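Spent Sunday, September 29, 2024 on a job I've been putting off since February: sorting the wood blocks. Short thread, mostly so I remember what I decided.

The problem. We own a lot of loose blocks. Some came from a Skedar set, some from a Begay set, and the rest were bought one bag at a time. They all ended up in the same tub under the stairs.

The Horon bag says 500 on the label. I counted what was left and got 394. I checked behind the couch and found 2 more. I'm done looking.

First I tried sorting by size. That took most of the morning and I didn't like the result. The differences are small and you can't tell which pile a block belongs to without holding it against another one.

So I started over and sorted by color. Much faster. Red-brown in one box, green in another, natural in a third. Yellow and blue share a box, as there aren't many of either.

A few red-brown ones have paint worn off at the corners. I kept them. They stack fine and the pale spots don't bother me.

Anything with a split went in the kindling bucket. Same for the ones the dog got to.

I washed the sticky ones with a damp rag and a little dish soap, then left them on a towel by the window. Don't soak them. I soaked a batch a few years ago and they swelled enough that they wouldn't go back in their tray.

Storage. I looked at the Wonisura drawers everybody recommends and they're nice, but they're shallow. You'd need a whole cabinet for what I have. Went with plain shoe boxes, 100 or so blocks to a box, lids off.

What I've been thinking about since is the shape of the container. A deep tub with straight sides is bad for blocks. Everything you want is on the bottom and you end up dumping it all on the floor.

A wide bin with slanted sides works better. The blocks slide toward the middle, they lie flat, and you can see every one of them.

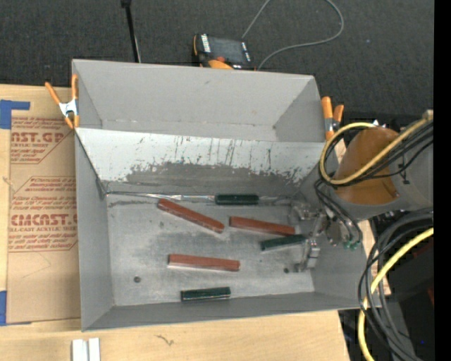
The other thing is not filling it. With only a few blocks on the floor of a bin you can pick up the one you want on the first try. Pile them up and you're digging again. I plan to keep one small bin out for everyday use and leave the rest in the shoe boxes.

Two colors in the everyday bin is enough, I think. Red-brown and dark green look good together and you can tell them apart at a glance – even in the evening with just the lamp on.

Metal bins are loud, if that matters to you. I'd put a piece of felt in the bottom. They also pick up scuffs, but so does everything else in this house.

Still to do: labels for the boxes, and something for the odd pieces. Arches, half rounds, one wheel. They're in a coffee can for now.

The tub itself is empty and going out to the garage. If anybody nearby wants it, it's yours – it has a lid, and one handle is cracked.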